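Opinion | Home & Money

The Kitchen That Wants Your Email Address

214 shares | 37 comments

My oven asked me to agree to new terms of service last Wednesday. I had a tray of chicken thighs in one hand and was trying to set it to 400 degrees with the other, and the little screen told me that the privacy policy had changed and that I could review it now or be reminded later. I chose later. It has reminded me every evening since.

The oven came with the apartment. I wouldn't have bought it. My landlord put it in during a renovation that also got us a doorbell with an account and a thermostat with a newsletter, and I am told the whole package adds value to the unit. I have been trying to work out who the value goes to.

The pitch for connected appliances hasn't changed much in the years I have been hearing it. You will start dinner from the office. Your fridge will tell you when you are low on milk. Your washer will let you know when it's done, something my old washer did by stopping. I've asked most of the people I know whether they start dinner from the office, and what I get is a pause and then a story about the one time they tried it to see if it worked. You still have to put the food in before you leave. Raw chicken doesn't get better for sitting in a box all day waiting for your phone.

My friend Washington Bezerra repairs appliances out of a shop on the east side, and he is less polite about this than I am. He told me he used to carry the same few parts for most of his calls: door switches, belts, heating elements. Now he keeps a drawer of control boards, and the customers don't like what he tells them about the price. One woman paid $220 for a board on a dryer whose motor was in perfect shape. The drum turned fine and the heat worked. The part that let her pick a cycle had died, and with it the whole machine.

"It's a good dryer," he said. "It just can't be told anything."

I don't trust nostalgia, and I want to be careful here. Old appliances broke too. Plenty of them wasted power and water, and some had safety problems that nobody should miss. My grandmother's range had a burner you lit with a match at arm's length while looking the other way. Electronics fixed some of that, and I am glad. My complaint is with the next step, where a thing that works well on its own gets hooked up to a server owned by a company that may lose interest in it.

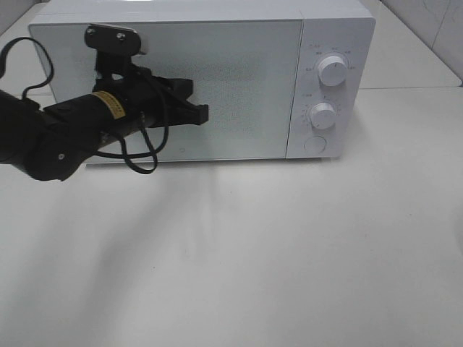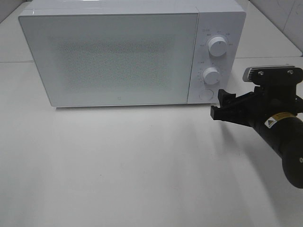 Companies do lose interest. Zachary MacLeod, who lives across the hall from me, bought a Rendard coffee maker that brewed on a schedule you set through the app. Two years in, the app quit getting updates, then it quit opening on his new phone, and the schedule it had last saved stayed in the machine for good. He gets coffee at 6:15 whether he wants it or not, unless he pulls the plug. Compare a plain microwave with a couple of round dials on the front. There is no app to go missing. A dial can crack or come loose, sure, but it can't be discontinued from an office in another time zone while you are asleep.

MacLeod wrote to the company and got back a coupon for 30 percent off the newer model. The newer model also uses an app. I asked whether he was going to take the deal, and he said he was thinking about it, which I found more depressing than the coupon.

Defenders of all this tell me I can just not connect the thing. That's partly true. My oven does heat without the Wi-Fi. But it nags, and a few of its features are held back until I sign up, including a convection setting that is plainly a fan already sitting inside the box. The fan was paid for. I can hear it run when the oven cools down. To use it on purpose I have to hand over an email address and a birthday. I would love to hear the cooking reason for the birthday.

They also tell me about energy savings, and this is the one argument I take seriously. A water heater that can run when power is cheap may well do some good. Fine, connect the water heater. It doesn't follow that the toaster needs to come along. I have noticed that whenever I ask what the toaster is for, the answer is about the water heater.

Then there is the reading. I printed the terms for my oven, partly out of spite, and they ran to 7 pages in small type. The maker, Onberg, may share what it calls usage information with partners. It doesn't say who they are. It may also change the features of the product after purchase, and if I don't like the changes I am free to stop using the product. So I can stop using the oven. It's bolted into the wall.

I don't think people asked for this. I think they asked for an oven, and all the ovens on the showroom floor had screens, and then somebody at the head office looked at the sales numbers and saw strong demand for screens. If you only stock one kind of thing, people will look very loyal to it.

What I would like is pretty dull. Put a label on the box that says how long the app will be supported, in years, in print as large as the brand name. Say which functions work with no account at all. Make the company leave the machine fully usable when the servers go off. None of that stops anybody from starting dinner at the office, if those people exist.

Until then, I plan to ask one question in the store, and I suggest you try it too: what does this do when your company gets bored of it? I asked it last month about a dishwasher. The salesman went to find his manager, and the manager offered me the extended warranty. It doesn't cover the app.

Filed under: Opinion, Appliances, Consumer Rights

37 comments | Share this story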